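The Stidcombe Worktable, Six Months In

Posted June 2018
Filed under: Furniture, Home Office

I bought the Stidcombe table in December, during the week when a person will spend $380 on anything that promises a fresh start. My old desk was a door on two filing cabinets. It had served with distinction, and I had the splinters to show for it.

The Stidcombe comes in one very heavy box with 13 bolts, an Allen key, and a sheet of drawings in which a smiling figure with no neck does all the lifting. Allow an evening. The legs go on easily enough, but the crossbar has a right way around that the drawings keep to themselves, and I found it on the second try. Mine had one bolt left over. I have put it in a drawer and we don't discuss it.

Let's talk about the top, which is what you're paying for. It's wood, light in color, with the grain running side to side in pale beige and tan stripes. In the catalog it looked like a plank of vanilla ice cream. In person it's busier than that, and I've come to like it more for it. The stripes hide crumbs and pencil dust very well, possibly too well. Dark things show up nicely, and so do white things, so you can find the remote, which in my house counts as a feature. 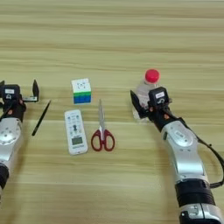
The top with the usual residents: pen, cube, remote, scissors.

The finish is a matte oil and the maker would like you to redo it twice a year with a tin of its own stuff, sold separately, naturally. I did it once, in a fit of virtue. It took 34 minutes and the room smelled like a cricket bat until the weekend. I can't say I saw a great difference afterward, but water still beads on it, and the ring from a mug I abandoned overnight came out with a damp cloth and some muttering.

Scratches are another matter. The wood is on the soft side. If you write on a single sheet of paper with a ballpoint and any conviction, you will be able to read your grocery list in the table later. Get a blotter or develop a lighter touch. I've done neither. 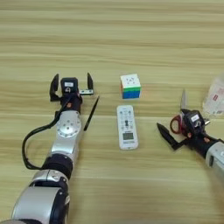 Stability is where the Stidcombe earns some of its money back. My last store-bought desk, a Dasard, shimmied every time I used an eraser. This one stays put. I've leaned on it, sat on it to change a light bulb (don't), and had a long argument on the phone while thumping it for emphasis, and it didn't so much as creak. The feet adjust, too, and my floor slopes like a ship's deck, so I was grateful.

I did look hard at the Kondoritz before buying. It's prettier, with rounded corners and a little groove along the back for pens. The groove is lovely in the showroom. In a home it would be full of paper clips by Thursday. The Stidcombe has no groove, no drawer, no shelf and no hole for cables. It's a flat thing on legs, and whatever you put down on it just stays there looking at you. 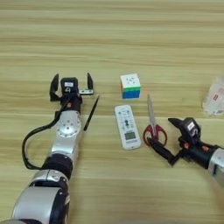 That lack of storage is my main complaint. Everything small migrates to the middle and sets up house. I sweep it all into a basket on Sundays and it's back before I've finished being pleased with myself. A single shallow drawer would fix this, and for $380 I don't think I'm being greedy. Nwankwo makes a clip-on one that supposedly fits, but the clamps need a thicker edge than this table has. I sent mine back.

Other gripes: the underside is unfinished and will snag a sweater, and the Allen key is made of something close to cheese. Use your own.

Would I buy it again? Yes, in a sale. It's handsome and solid and has outlasted two office chairs. Four stars, with the fifth available on delivery of a drawer.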